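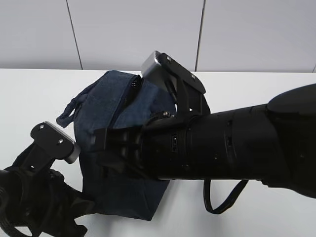

**Can I wash new denim together with the rest of my darks?**

Wait until the third wash. New indigo sheds a lot of dye the first two times it meets water, and dark socks and gray T-shirts will pick it up. Give it a load of its own first, using the Dark Care program described in this section.

## 6. Washing denim and other dark cottons

Dark Care is the program we get the most happy mail about, and it's a lovely one to learn first! It runs cool, turns the drum gently, and rinses with much more water than the Everyday program does. Jeans, jackets, aprons, tote bags, pouches, seat covers - if it's cotton and it's dark, this is the program to reach for.

Before you begin, make sure you've finished the leveling steps in Section 3. Dark Care ends with a slow spin, but a tilted machine will still creep across a smooth floor.

### 6.1 Getting the load ready

1. Empty every pocket and pouch. Run a finger along the bottom seam, where coins and hairpins like to hide.
2. Close all zippers and buttons. Open zippers scratch the door glass and chew at softer fabric.
3. Turn each item inside out. For bags, pull the lining out as far as it will go and leave the handles on the outside.
4. Tie long straps in a loose knot, or put the whole bag in a mesh wash sack.
5. Check for leather patches, glued trim, or stiff cardboard bases. Take out anything removable.

**Note:** A denim item with a leather patch can go through Dark Care, but the patch will darken and may curl a little. Some people love that look. If you don't, hand wash around it.

**Caution:** Never wash anything that has been cleaned with gasoline, paint thinner, or dry-cleaning fluid. Fumes can collect inside the drum and catch fire.

### 6.2 Running the program

1. Load the drum loosely, up to the second row of holes. Denim gets very heavy when wet, so a half-full drum is plenty.
2. Pour liquid detergent into the left tray. Use the small cap line for a half load. Powder works too, but it can leave pale streaks in cold water.
3. Leave the softener tray empty for the first wash.
4. Shut the door and press until you hear the click.
5. Turn the dial to **Dark Care**. The display shows 2:36.
6. Press **Temp** until the snowflake lights up.
7. Press **Start** and hold it for 2 seconds. The door symbol turns solid.

The first ten minutes are very quiet. The machine is weighing the load and letting it soak, so don't worry if the drum barely moves. After that you'll hear water come in several times in a row, and that's the extra rinsing at work.

**Note:** On Tulance models sold through Dakby stores, the snowflake is a blue dot. Everything else in this section is the same.

### 6.3 Blue water and blue rubber

The first time you wash raw denim, the water behind the glass can go as dark as ink. It looks dramatic and it's completely fine! What matters is what stays behind afterward.

1. Take the load out as soon as the door unlocks.
2. Wipe the gray door seal with a damp cloth, getting right into the fold.
3. Run **Rinse Only** with the drum empty.
4. Wipe a white cloth around the inside of the drum. If it comes away blue, repeat step 3.

Cornel Cârstea on our Stendbridge test bench has put 170 pairs of raw jeans through a single drum, and the seal is still gray. He wipes it after every load.

**Caution:** Don't use chlorine bleach on the seal. It makes the rubber brittle, and a cracked seal leaks.

### 6.4 Drying

Air drying keeps the color best. Shake each piece hard, pull the seams straight, and hang it inside out in the shade. Bags dry nicely upside down with the zipper open - a rolled towel inside helps them hold their shape. Thick corners take the longest, so feel those before you put anything away.

If you have the Ghiță stacking dryer, choose **Low** and stop while the waistbands are still slightly damp. The 2700-watt heater is strong, and a full High cycle will set creases that are very hard to iron out.

### 6.5 If something isn't right

| What you notice | What to try |
|---|---|
| White lines along the folds | Smaller load, liquid detergent, inside out |
| Stiff fabric | Less detergent, then add one extra rinse |
| Display shows **UB** | Pause, spread the load by hand, press **Start** |
| Musty smell in the drum | Leave the door ajar and see Section 9 |
| Blue marks on a light item | Keep it wet and rewash alone right away |

Don't tumble dry a light item with dye on it. Heat makes the stain much harder to move. Marichka Nechyporuk's stain chart, inside the back cover, has a full row on indigo.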